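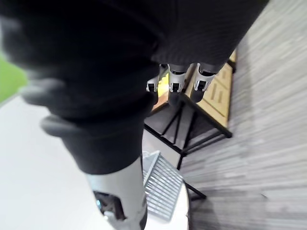

Figure 1. Wrist camera view, sleeved arm above the side table. Fingertips at top center, wire rack below the table.

Handout 4: Comparing End Effectors and Wrist Camera Mounts
Posted 19 January 2026 by the Plendeck lab course staff

This site uses cookies to remember your login. Accept | Settings

1. Purpose

The handout covers the bench comparison of two hands, the Vetach three-finger hand and the Ziltero parallel gripper, on the same arm with the same controller. Read it before the lab session. The Vi controller manual is a separate download and is not repeated here.

2. What the wrist camera has to deliver

A wrist camera is useful for grasping only if it holds both the fingertips and the target in view during the last part of the approach. Three conditions compete for the same pixels:

Fingertips. In Figure 1 the fingertips have light shells and black tips. The light shell separates well from the dark gray sleeve. The black tip separates well from a light tabletop and poorly from the black table frame.

Target. A small yellow object is on the tabletop, partly hidden by two of the fingers. Color segmentation may still return a region in such a view, but its centroid shifts toward the exposed side. Do not use the centroid as a grasp point without correcting for the hidden part.

Cover. The knit sleeve takes up most of the top and left of the view. Fabric close to the lens is out of focus, so it contributes area and no usable features. Mask it before running any feature matcher.

3. Background and motion

The floor in Figure 1 is smooth and white on one side and striped carpet on the other. Fine stripes are a hard case for optical flow. When the camera moves across the stripes they smear, and when it moves along them the flow component in that direction is poorly constrained. The wire rack raises a related problem — closely spaced parallel wires look alike, and a matcher can lock on one wire over from the correct one.

Record exposure time with every run. A run without it cannot be compared with the others and will be discarded.

4. Procedure

4.1 Home the arm from the Vi console. Confirm that the hand type selected in the console matches the hand installed.

4.2 Fit the sleeve. Push loose folds back toward the elbow and fix the hem so that it cannot slide over the fingers. Check the live view at the two extremes of wrist rotation.

4.3 Place the target on the side table. Mark its position with tape on the first run and return it to the mark for all later runs.

4.4 Run 13 approaches per hand. Stop each approach at the pregrasp pose, save the image, then close the hand and lift.

4.5 Repeat with the sleeve removed. Keep the speed setting unchanged.

4.6 Export the log. The full set for one bench holds 2988 images, including the approach sequences. Check the count before you leave.

5. Quantities to report

Visible target fraction at pregrasp: target pixels visible, divided by target pixels in the reference image taken with the hand retracted and scaled to the same distance.

Masked fraction: pixels covered by sleeve or hand, divided by all pixels.

Grasp result: held, slipped or missed. A lift counts as held if the target stays in the hand for 3 seconds.

Report each hand on its own line, with and without sleeve. Do not average the two sleeve conditions. The Ziltero gripper has fewer fingers to block the view, but its wider palm hides more of the target at short range — state the distance at which you took each fraction.

6. Submission

One PDF per bench, plus the exported log. The written part should not exceed 4 pages. Reports are due in April, on the date shown on the course page.

Plendeck Robotics Teaching Lab | Contact | Back to top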